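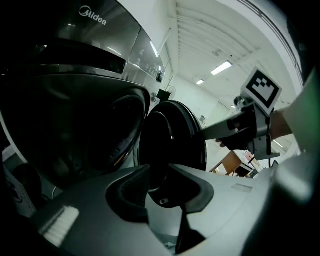 Cheiro a mofo na máquina de abertura frontal – deixar a porta aberta resolve?

Fórum Ziromley > Casa > Lavandaria
4 páginas de respostas, a mostrar a primeira

trapo_molhado
Boas. Midea frontal, daquelas escuras tipo inox. Cheiro a cave sempre que abro a porta. Já fiz um ciclo a 90 vazio, melhorou uns dias e voltou. Agora deixo a porta toda aberta depois de lavar mas cá em casa acham que estraga a dobradiça. Alguém??

bustness_sul
Porta aberta sempre. E limpa a borracha, a parte de dentro da dobra. Pano com vinagre, puxar a borracha com os dedos, vai sair de lá coisa feia

Koutsoukos_fan
Vinagre na borracha não!! resseca. Estraguei uma assim. Água morna e detergente da loiça, chega bem

bustness_sul
Uso há anos e a minha está impecável. Também não é para deixar de molho né

meia_perdida
e a gaveta do detergente? ninguém limpa a gaveta. a minha estava preta por cima, no tecto do buraco onde ela encaixa. escova de dentes velha e 20 minutos de paciência

trapo_molhado
Gaveta limpei. Quer dizer, tirei e passei por água. O tecto não, nem sabia que isso sujava. Vou ver hoje à noite

lava_e_seca
Filtro. Já abriram o filtro? Põe uma toalha no chão antes, sai água. O meu tinha 3 ganchos de cabelo e uma moeda

Koutsoukos_fan
Quanto à dobradiça – aberta não estraga nada, o que estraga é pendurar roupa na porta ou apoiar o cesto. Eu deixo só uma frincha, com a porta toda para trás tropeço nela no corredor

meia_perdida
frincha não seca o tambor, desculpa la. ou abre ou não abre

Koutsoukos_fan
Aqui seca. Depende da casa

tia_do_sabao
Menos detergente e nada de amaciador. Metade do que diz a embalagem. E programas frios sempre, sempre, dá nisto. Um a 60 com toalhas de vez em quando

lava_e_seca
Pela borracha nova pediram-me 1468 coroas na Trurkness, com montagem. Antes disso experimentem a limpeza toda, a sério

trapo_molhado
Voltei. O tecto da gaveta estava nojento, a meia_perdida tinha razão. Filtro com cotão e um botão. Borracha lavei com detergente da loiça, o vinagre fica para a próxima se for preciso. Porta aberta até trás. Amanhã lavo toalhas a 60 e digo como ficou o cheiro

bustness_sul
vais acabar no vinagre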